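Skaken Opens Robot Workshop to Visitors for Spring Demonstration

JESUM, March – Skaken welcomed 125 visitors to its Jesum workshop on Thursday for an afternoon of live robot arm demonstrations. Guests came from local schools, two area manufacturers and the Ponura technical college.

Staff ran short sessions on handling small parts, with time for questions after each one. "People want to stand next to the work and ask how it is done," said Kristaps Šimkus, workshop director. "We were glad to spend the afternoon doing that."

One session used a black arm and gripper with a red cylinder on a pale green board that has three rectangular recesses in its top.
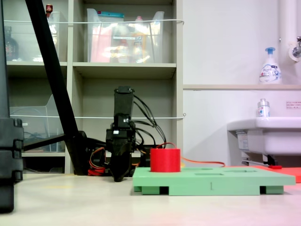

Next Open Day
The workshop will open again in the fall. Places are limited to 16 per session, and school groups may book ahead through Sarmīte Sakalauskas, visits coordinator, at the Skaken front office.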